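4.2. El cajón de los cables: retención doméstica de accesorios sin función conocida

La literatura sobre acumulación doméstica ha preferido siempre los casos espectaculares: el piso colmado de periódicos, el garaje impracticable. Menos atención ha merecido la acumulación discreta, la que cabe en un cajón y no avergüenza a nadie delante de las visitas. Tóth y Erdős la denominaron «retención de baja intensidad», término que adoptamos aquí a falta de otro más compasivo. El cable es su objeto ejemplar: ocupa poco, no caduca a simple vista y conserva, a juicio de su dueño, una utilidad futura que rara vez sabe precisar.

El inventario de Distthorpe se realizó en 100 hogares y arrojó 2.151 cables sin aparato asociado. Se consideró «sin aparato» todo cable que el informante no pudiera emparejar con un dispositivo presente en la vivienda en un plazo de 20 minutos. El límite se fijó tras la prueba piloto, en la que un participante pidió permiso para subir al desván y la entrevista hubo de reanudarse otro día. Los cables conectados a algo, aunque ese algo llevara años apagado, quedaron fuera del recuento. Varios informantes protestaron por este criterio – en ambos sentidos.

La unidad de análisis planteó una dificultad que no habíamos previsto. El protocolo hablaba de cables; los hogares ofrecían marañas. Deák propuso contar extremos y dividir entre dos, procedimiento elegante que fracasó ante el primer adaptador de tres salidas. Se optó finalmente por desenredar, tarea que no figuraba en el presupuesto y que consumió buena parte de marzo.

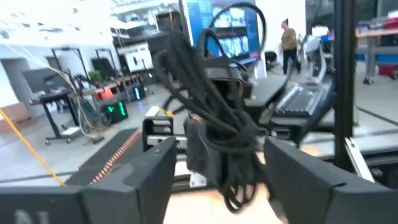

Figura 2. Haz de cables negros enredados.

Las justificaciones recogidas se agrupan en dos familias. La primera, que llamamos prudencial, remite a una necesidad por venir: «el día que lo tire, lo necesitaré». La segunda, de tipo moral, presenta el descarte como una falta de respeto hacia un objeto que todavía funciona. Que funcione es, por supuesto, una conjetura, ya que casi ningún informante lo había comprobado. Vörös interpreta esta segunda familia como herencia de una economía de la escasez; Marchand, menos indulgente, la atribuye a la pereza y añade que el punto de reciclaje de Orari cierra a mediodía.

Ambas lecturas explican mal la conducta observada en las mudanzas. Los hogares que habían cambiado de domicilio conservaban sus cables en la misma caja, a menudo con el precinto intacto, y hablaban de ella con un aprecio que no dedicaban a la vajilla. Una informante del barrio de Sárközi había regalado un piano, pero no la caja. Preguntada por el contenido, respondió que eran «los cables», y dio la cuestión por cerrada.

Conviene señalar, por último, un sesgo del que no estamos libres. El equipo declaró sus propias existencias antes de iniciar el trabajo de campo, conforme al procedimiento seguido en el estudio de Tuvau, y dos de sus miembros revisaron la cifra al alza poco después. Las declaraciones corregidas se incluyen en el anexo, sin nombres, a petición de los interesados.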